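I have a biscuit cupboard, and I'm not sorry. It started on a wet Saturday in Blackburn, when I wandered into Bullari (the little import shop behind the market, the one with the sticky door) for noodles and came out with 20 packets of things I couldn't read. Noodles: none. Bliss!

What gets me is the boxes. British biscuits tend to come in a sensible tube with a sensible picture, and then you pick up a box of Chinese mini cookies and there's an anime character on the front, white hair down to goodness knows where, sharing space with chocolate squares and a gold label promising that every box wins something. Every box! And all that fuss is for 41 grams, split into two sealed little packs, so you can have one now and feel terribly virtuous about the other.

I've kept seven of the boxes flat in a drawer, next to the Pallden wafer tins my aunt swore by. My rule is to slit the glue with a butter knife and never, ever tear. The game tie-ins go fastest, so if you spot one, buy two and keep the second shut. 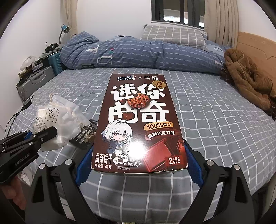 Zübeyde Bayram writes that she can't bear to flatten hers and stands them along the kitchen windowsill instead, though the sun has already faded the reds.

20 comments | 7 shares
Contact us | © Lolanex Magazine | Back to top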